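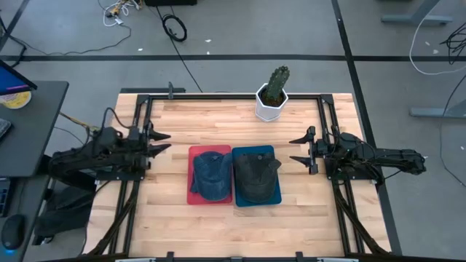 Old Kuster left a house in Rakasov, a car that could be entered only from the passenger side, and a will in which the word "hat" appeared 32 times. The house went to a cousin and the car went to whoever could start it. The hats went to Gertraud Rüegg and Annelies Rainer, his nieces, to be divided "fairly and without remarks." By the end of April they had dealt with the straw ones, the wool ones, and a thing with earflaps that they agreed to lose. What remained was two baseball caps, and these had been put out on the wooden table, the blue denim one on its side on a red tray, the charcoal one next door on a blue tray, brim to the front, as if one of them had already given up and the other was still hoping to be chosen. Behind them stood the cactus in its white six-sided pot. The cactus was not in the will. Both nieces wanted the cactus.

"You pick first," said Gertraud.

"No, you," said Annelies, who had been raised by the same grandmother and knew a trap when she heard one.

Gertraud was 60 and had never in her life worn a baseball cap. Annelies was six years younger and had worn one once, on a boat, under protest. Neither of them could have told you what team, trade or opinion a cap might be supposed to announce, and these two announced nothing at all.

"He wore the blue one to church," Annelies said.

"He wore the blue one to be asked to leave church."

"Then it has sentimental value."

"Take it, then."

"I wouldn't dream of it. You were closer to him."

Gertraud considered this. She had been closer to him in the sense that she lived on Nalta Street, four doors down, and could hear his radio. She bent over the charcoal cap, with its rows of curved stitching and its faded, mottled cloth, and made the small noise she usually made over melons.

"This one has held up nicely," she said.
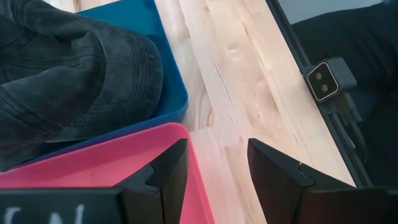
"Has it," said Annelies.

"He bought it at Gesulier, in the sale. He told me he paid 80 for it and they threw in a belt."

"He told me it was a gift from a widow."

They both looked at the cap with more respect. It was a great deal for one hat to have been through, and it seemed likely that there was a third version, possibly involving the car.

"If I took the widow's," Annelies said slowly, "you would have the church one, and I would feel that you had come off worse."

"I would feel it too."

"So you'd want something to make up the difference."

"Something small," said Gertraud. "Something that didn't need much water."

Annelies turned around and looked at the cactus for the first time that afternoon, or at any rate for the first time openly. It stood very straight. Their uncle had talked to it in the evenings, mostly about Annelies's husband.

"It's a living thing," she said. "It ought to have company."

"I have company."

"You have a lodger."

"He's home by five."

Out in the street somebody was trying the car. It coughed, thought it over, and coughed again. Gertraud picked up the blue cap, pushed out the crumpled side with her fist, and set it on her head, where it came down as far as her eyebrows. Annelies pressed her lips together. The will had been clear about remarks.

"Well?" said Gertraud.

"Very fair," said Annelies, and reached past her for the pot.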